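Toy-sorting arm back at work after finger re-tape

The pick-up arm at the Tundutero toy library is running again after most of a month on light duties, and the fix came down to a roll of tape and an afternoon on the floor with a hex key.

The single-arm unit, which collects donated soft toys off the floor and carries them to the wash bins, had been dropping things since early September. Small stuff at first. Then bigger toys, usually halfway to the bin, and by the second week staff were following it around to pick up after it.

"It'd grab a bear, lift it, and the bear would just slide out," said Mekdes Derese, who runs the returns desk. "We thought it was the motor. Everyone thought it was the motor."

It wasn't. Technician Gaetano Dal Bello, from service outfit Petrauskas, was called in to go over the gripper and found nothing wrong with the drive. The fingers were closing square, closing force was in range and the cable was fine. What had gone was the surface. The tape on the fingers had polished up smooth with use, and the short-pile fabrics that make up a big share of the donations were slipping straight off it.

The old wraps came off that morning. Dal Bello cleaned the fingers back with solvent, let them dry, and put new tape on by hand, in overlapping turns, working from the lower end up. Both fingers have to end up close to the same thickness or the grip sits off centre, he said, and the arm starts rolling the toy as it closes.
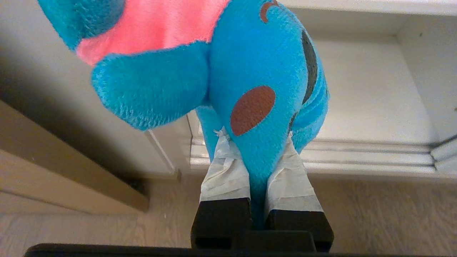
Re-taping is not in the handbook. Clavarer, which supplied the arm, sells a moulded rubber sleeve for the job, and the library has tried it. The sleeve held fine but kept picking up lint and had to be wiped down several times a shift, so the crew went back to tape last winter and have stayed there. It isn't pretty. The pale grey wrap has creases in it and uneven edges where the layers overlap, with a bit of frayed end poking out near the top of one finger, and Dal Bello is not bothered by any of that. He says a few wrinkles give plush something to catch on. A loose end gets trimmed if it starts to lift, otherwise it stays put till the next change.

The rule now is a fresh wrap every 300 picks, or sooner if the log shows more than 10 drops in a shift. Before this there was no rule at all, just whenever somebody noticed.

Zinash Woldegiorgis, who looks after the arm day to day, has taken over the wrapping. Her first go took close to an hour and had to be redone as she'd run the tape too low, down over the black lower section, where it fouled the housing when the fingers opened right out. She has since marked a stop line on each finger in paint pen. Job now takes her around 10 minutes including the cleaning, she said, and most of that is waiting on the solvent.

Other work done on the same visit:

Wrist camera lens cleaned and mount screws nipped up. One was finger loose.

Closing force dropped a notch for plush. Staff had turned it up trying to cure the slipping, which only squashed the toys and, Dal Bello reckons, wore the tape out quicker.

Base wheels cleared of hair and thread. Lots of it.

Approach height reset. The arm had been coming in a touch high and pinching toys by an ear or a tail, and it now goes lower for the body or whatever hangs beneath.

The last one needed a recalibration against the floor, done with the Cisau software the library already had on its laptop. That part was slower than expected. The laptop wanted updates, then a restart, then more updates, and it was gone four o'clock before the arm moved at all.

Testing was done on a batch of 50 soft toys pulled from the donations pile, picked one at a time off the floor. Woldegiorgis kept the tally on the back of a delivery slip. The arm dropped two, both long thin ones with not much stuffing, and those will keep going in by hand for now.

Bethel Gebreyes, the library's manager, said a new gripper had been priced up before the visit and she was glad not to need it. The money will go to a second wash bin instead. She would not put a figure on it.

There is still one fault open. The arm sometimes stops short when it opens after a drop-off and sits there until it is nudged or restarted. Dal Bello suspects a sticky limit switch and has a replacment on order. Until it turns up, staff have been told to use the pause button before reaching in, even when the arm looks like it has finished.

Siriporn Yensuk, who co-ordinates the weekend roster, is putting together a one-page sheet on the wrap for anyone covering while Woldegiorgis is away. It'll be pinned up next to the charger, with the spare rolls in the drawer underneath - not the packing tape, she said, that's the other drawer.

Donations of soft toys are open again from 9.30am at the side door. Please bag them, and take the batteries out of anything that talks.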